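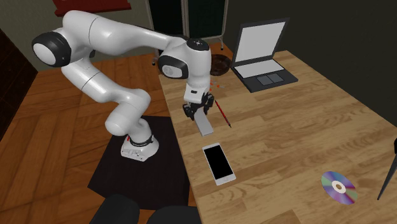 シミュレーション上の作業場。アームのグリッパーの下に薄いグレーのブロック、机上に鉛筆、スマートフォン、ディスク、ノートパソコンを配置(画像:Sulleseo)

**共同工房Sulleseo、卓上ロボットアームの自作プロジェクト「Daron」のシミュレーション環境を公開**

会員制の共同工房Sulleseoは、会員有志が進める卓上ロボットアーム製作プロジェクト「Daron」について、動作確認用のシミュレーション環境と設定ファイル一式を1月に公開します。利用は無料で、工房の会員でなくてもダウンロードできます。

Daronは、家庭の机や工房の作業台で使う二本指グリッパー付きアームを、個人が組み立てられる形にまとめる取り組みです。参加者は現在14名で、機構、配線、制御ソフトの各班に分かれて作業しています。制御班は実機の組み立てと並行して、画面上の作業場で把持動作の調整を進めてきました。

**公開する内容**

- 床置きのアームと木の机を含む室内シーン
- ブロック、鉛筆など机上に置く小物のモデル
- 把持動作の設定ファイル 136件
- 動作記録 537件(把持に失敗した記録を含む)
- 日本語と英語の導入手順書

シーンは一般の部屋に近い構成です。アームは寄せ木の床に敷いた黒いマットの上に据えられ、隣の机に向かって腕を伸ばします。ブロックの角度や小物の位置は設定ファイルで変更でき、傾いたブロックに上から近づく動作なども繰り返し試せます。

制御班のPrapai Luangrathは次のように述べています。「自宅では夜に実機を動かしにくく、調整は工房に来られる日に限られていました。今は家で設定を作り、工房で実機に移しています。ただ、摩擦の値は合わせきれていません。薄い物をつかむ動作は、実機での再調整が必要です」

**実機の状況**

実機の1号機は、肩と肘の関節まで組み上がっています。手首部分は固定具の設計を見直しており、グリッパーの取り付けはその後になります。関節の部品には工房の3Dプリンターで出力したものを使い、モーターの制御基板はDehghanから提供を受けました。固定具の図面は、強度の確認が済みしだい追加で公開します。

**製作会について**

公開に合わせ、工房の2階で製作会を開きます。定員は21名、開始は午後2時です。前半は各自のパソコンに環境を導入し、後半は設定ファイルを書き換えて把持動作を試します。はんだ付けなどの工作は行いません。パソコンをお持ちでない方には、工房の備品を貸し出します。

製作会の進行を担当するCeleste Cordeiroは、「プログラムの経験がない方は、付属の設定の数値を変えるところから始めてください。手順書もその順番で書いてあります」と話しています。

参加費は会員が無料、一般の方は材料費を含まない工房の一日利用料のみです。日程と申し込み方法は工房の掲示板および会報「Prunard」でお知らせします。

**本件に関するお問い合わせ**
共同工房Sulleseo 広報担当
受付時間:午前10時から午後6時まで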